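Second progress report, Brutham toy and game library
To: Cárdenas fund, small grants desk
From: Walter Taipe
Date: 21/05/2024

Hi all,

You asked for something short and informal this time, so I'm taking you at your word on the informal part at least. The first report in January was mostly me apologizing for a room with no shelves in it. I'm happy to say we've moved on from that!

The quick version: the storage room is sorted, the lending side is open, we've got 134 items cataloged and ready to go out, and there's still money left in the containers line. The slow part is the sorting. I'll get to that, because it's where most of my hours have gone and where I'd like to ask you for a small change.

The room

When I wrote to you last, everything we'd been given was in cardboard boxes along one wall and you had to move four of them to get at the fifth. It's a different place now. The long wall has shelving up to shoulder height (I wanted it higher, but I also wanted kids to be able to see what's there), and the bottom shelf is all big stuff, the ride-ons and the wooden train track and a dollhouse that weighs as much as I do. The middle shelves hold containers and the top is board games, standing up on end with the titles facing out.

I went back and forth on the board games. Stacked flat they look nice, and then somebody wants the one on the bottom and you've got a landslide. Standing up, the lids pop open unless you band them. We went with standing up and wide elastic bands, the Skoldale ones, which hold well and don't chew up the corners. I bought two packs and I'm going to need a third.

The floor is the one thing I haven't touched. It needs a good cleaning and I'd like a mat for the little ones to sit on while their parents look around, but I've been holding off until the heavy furniture is where it's going to stay.

What came in

The donation drive did better than I'd planned for. We took in 141 bags and boxes, and some of those were enormous. A retiring preschool teacher gave us her whole classroom closet, labeled and everything, and I could have cried. At the other end of the scale, we got a trash bag with half a puzzle, a lot of dried-out markers and a single roller skate.

I don't want to sound ungrateful about the odd stuff, because people mean well, but going through it takes forever. Every bag gets tipped out, every piece gets looked at, and you have to decide on the spot whether it's a thing, part of a thing, or trash. My rule is that a game with a missing piece stays if you can play it without the piece or swap in something else. A puzzle with a missing piece goes. I've had arguments over that one and I've won them all so far.

The small loose toys are the real time sink. Balls, blocks, play food, plastic animals, bath toys. They come in mixed together and they want to go out in sets, so I've been making up sets by kind. The textured balls turned out to be a big hit. Parents of babies and parents of older kids who like something to squeeze both ask for them, so they now have their own container and don't get mixed in with the sports balls at all.

Containers

You gave us a containers line and I've spent a little more than half of it. I started with clear lidded boxes from Lurik because I figured everybody would want to see inside. They're fine for the shelves. For the sorting, though, open plastic bins are so much better. You can reach in from any side, you can tip one up to get at the last few things in the bottom, and they don't crack when you drop them. I color them by kind as far as I can: green for balls and squeezy things, red for vehicles, yellow for blocks and anything that stacks. Blue was supposed to be animals, but I ran out of blue and the animals are living in a dishpan.

I've ordered 10 more of the open ones. If the price holds, that'll finish off the sorting setup and leave enough for the third pack of bands and some decent labels. My handwriting on masking tape isn't going to last the summer.

One thing I learned the hard way is that a container needs to be a bit too big for what goes in it. If it's full to the top, people don't put the last piece back, they just set it down next to the container and it wanders off. Leave some air in there and everything comes home.

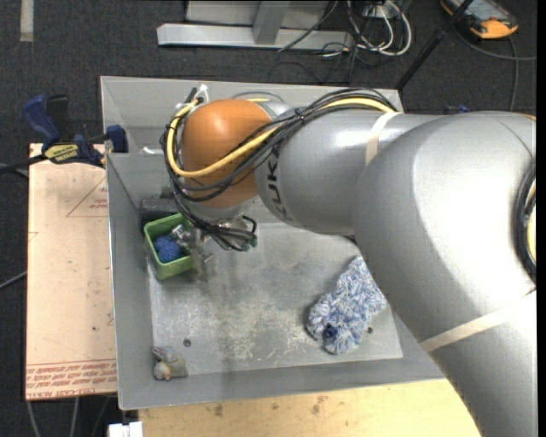

Cleaning goes hand in hand with all this. Hard plastic gets washed in warm soapy water and left on towels overnight, wood gets wiped, and soft toys go through the laundry twice or they don't go out. Anything with nubs or ridges on it gets an old toothbrush first. It's dull work and I put the radio on. I've been doing the washing the evening before a lending session, so that things can go straight from the towels into their bins, and it's cut out a whole extra round of handling. I wish I'd figured that out in the winter!

Lending so far

We have 40 families signed up, which was the number I gave you for the end of the year, so I'm pretty pleased. Most of them borrow two or three things at a time and keep them for a couple of weeks. Almost everything comes back complete. The exceptions have been a dump truck that lost a wheel (found later under a couch, now back on) and one marble run that I suspect we'll never see all of again.

The card system is low tech and I like it that way. Each item has a card with a list of what's in it. The card goes in the box file when the item goes out, and when it's back we check the contents against the card while the family is still there. It takes a minute or two. Kids love doing the checking, especially the ones who've just learned to read. One little girl takes it so seriously that I've started saving the long lists for her.

What people ask for that we don't have: more outdoor things, more for the two-and-under crowd, and walkie-talkies. I get asked for walkie-talkies every single time. If you know anyone with a pair in a drawer, please send them my way.

What hasn't gone well

The repair table was in the original plan and it hasn't happened. I have a shelf of things that need a screw or a dab of glue, and it's getting longer. I thought I'd do repairs while the room was quiet, and then the sorting ate that time. I'd still like to do it. I've started putting all the pieces for each repair in its own bag with a note, so at least when the day comes it won't be a treasure hunt.

I also underestimated how much we'd need to pass along or throw out. There's been a lot of cardboard and a fair number of broken plastic things, and I've been hauling them away in my own car. I haven't claimed for the gas and I'm not planning to, but it would be good to have it in the plan for next year.

What I'd like to ask

Could I move what's left in the publicity line over to containers and cleaning supplies? We haven't needed the flyers. Word got around by itself, and if I printed more flyers I'd only have more people than I can keep up with. The money would do a lot more good as bins, bands, labels and a second drying rack. I'd keep the total exactly where it is.

I'd also like to push the repair table back to the fall and use the summer to get through the rest of the sorting. I've still got a corner of unopened boxes, and I'd love to see the wall behind them.

Next steps

Over the next few weeks I'll finish the small toys, get the new bins colored up and labeled, and give the animals a proper home. After that come the board games that are waiting on a piece count, and then the floor and the mat. I'm planning one open afternoon before school starts again so people can come and look without signing up for anything. You'd be very welcome, and I'll make sure there's coffee.

Receipts are in the envelope with this, clipped together by budget line. The Lurik one is a bit faded, so I've written the amount on the back in pen. If anything doesn't add up, just call me. I'm usually in the room in the afternoons, and if I don't pick up it's because my hands are in the sink.

Thanks again for everything,
Walter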